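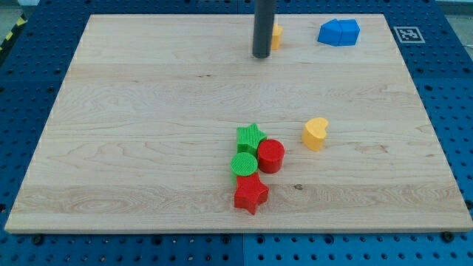 A light-colored board on a perforated blue table.

Keep the Plain Bike Plain
By Darlene Cloutier
September

Print this article | E-mail to a friend

My commuter bike has 8 gears, a steel rack and two fenders. It has no screen. I mention this because it is getting hard to buy another one like it.

I spent Thursday in three shops. Every new city bike I was shown wanted a phone. The Villden locks with an app. The Stirko won't let you change the assist level until you make an account. One salesman told me the software was the reason to buy it.

Software gets dropped. A chain from 645 miles ago can be replaced by anyone with a cheap tool. A lock that needs a server can't be fixed in my garage.

I have nothing against motors. My neighbor's gets her up our hill at 68. But the motor should run with a switch, and companies should have to say how long they will support the rest.

Recent Opinion
Arnomis and the price of a spare battery
Cargo bikes need wider racks
Ogundipe Street still has no bike lane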